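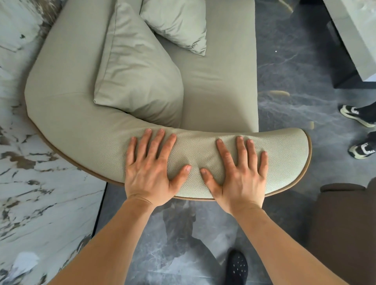
Journal > Rooms > Galleries > Sitting Room Shopping

Saturday, September 24, 2022
By the downstairs half of the house

A whole afternoon of soft furniture at Calturis! I've been promising a gallery from the big Calturis showroom for ages, and now that our old couch has finally gone to live in my brother's garage (it went out the door in two pieces, and let's leave it there) I had a proper excuse to go. The plan was to look at sofas only. I came home wanting an armchair as well, so you can guess how strict I was with myself.

Short version for anyone in a hurry: I liked the sage chair the most, the cream sofa is the one that fits our wall, and I still have no idea about a rug. Long version follows, with my notes more or less in the order I typed them into my phone.

The sage-gray armchair
I've been calling it the Trurkia chair since the range tag said Trurkia. It's low, much lower than I'd choose from a website, and the arm comes around you in one fat curve with no real corner anywhere. The bit I keep thinking about is the mix of materials. The front of the arm is a pebbly grained leather and then up the side you get something smoother and softer, all in the same pale sage-gray, so from across a room I doubt you'd notice there were two. Up close you do. I love that sort of thing.

The piping
A thin tan-brown line follows the bottom of the arm the whole way around to the rounded end. Tiny detail, but it pulls the shape together, and it would talk to the brown leather footstool we already own (the ugly one, yes, it's staying).

Pillows on the chair
Two of them, a bigger one and a smaller one, both in matching sage. I'd keep the big one and put the small one on the bed upstairs. With both in place there's not a whole lot of seat left over for me and a cup of tea and the crossword.

Next to the marble
White with bold brown and gray veining, and very dramatic beside that quiet green. Ours would be sitting on old pine boards with a scorch mark by the fireplace, so I tried to picture that instead and it still worked. Maybe even better? Marble makes everything look like a hotel and I always want to be somewhere I can put my feet up.

A wander past the side tables
I did a full lap here and found one I liked, small and round, $145. That's more than I wanted to pay for a thing that holds a lamp and a bag of pretzels. I'm going to see what turns up at the thrift store first. If the answer is nothing by December I'll crawl back and pay it.

On to the sofas
There were 12 in the section I cared about and I sat on every last one. Some of them twice! A few went straight off the list: too deep, so my feet stuck out like a toddler's, or so firm that I felt I was waiting for a dentist. One had a lovely back and a seat that slid forward when I stood up. I'm too old to be chasing a cushion around the living room every evening.

The cream one
Midtbø, according to the tag, which I can't pronounce and have been cheerfully mangling ever since. The back is one long rounded cushion with a soft curve along the top, and it rolls down and outward at the end so there's no hard arm to bang your elbow on. A thin taupe piping runs along the seams. After all those boxy sofas it was a relief to look at.

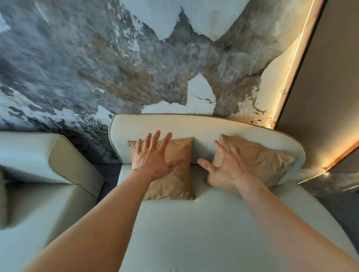
I know, I know, cream. I've had the speech from everyone already. We don't have little kids in the house anymore, the dog isn't allowed up (he's allowed up), and red wine is a once-in-a-while thing with us. My thinking is that I'd put a throw across the seat from Sunday to Friday and whip it off when company's coming. My mother did that for my entire childhood and her sofa outlived two cars.

Tan on cream
The caramel pillows are what sold me on the color, I think. They've got a bit of a sheen, so they warm everything up, and they crease in a nice relaxed way. I'm not a karate-chop person. I want a pillow that looks like somebody was napping on it ten minutes ago. One upright, one tipped over toward the side, done.

Would the chair and the sofa go together?
This is where I've been going around in circles. Sage and cream, fine, easy. Tan-brown piping on one and taupe on the other is close enough to look deliberate and far enough apart that it might bug me at night. They both have those big rounded shapes too, and our front room is narrow, so two round things facing each other could end up feeling like bumper cars. I've cut both footprints out of newspaper and laid them on the floor. The dog has been through the chair already, so I need to cut another.

Fabric, and a small fight with myself
I asked for swatches of both and got them in a little envelope. They're taped to the wall by the window right now so I can see them in the morning and again with the lamps on. The sage goes grayer at night. The cream goes a touch yellow with our bulbs, but then so do I. If you've lived with a pale sofa for more than a year, please tell me how it really went. Pets and popcorn included!

Money talk
I'd set aside $700 for the sofa and that was sweet of me. It'll be more. The chair wasn't in the budget at all, so if it comes home it comes home later, as a birthday-and-Christmas-combined kind of present to myself. Delivery to our zip code added almost $200, which made me sit right back down again. They'll carry it up the front steps for that, at least, and given how the last couch left the house I'm inclined to pay.

Rugs, or the lack of them
I ran out of steam. There's a Botska wool one in oatmeal that I stroked on the way past and forgot to get the size of. It was rolled up and leaning on a post, so who knows. Oatmeal under cream might be too much porridge in one room anyway. I'm wondering about a rusty red, or a faded blue like the one in the hall.

Still to measure before I order: the front door with the screen off, the turn by the coat closet, and the wall under the big window, where the old radiator pipe sticks out farther than it has any right to. I'll put up another gallery once something soft is sitting in there. For now we're on two kitchen chairs and a beanbag, and the beanbag is taken most nights by nine.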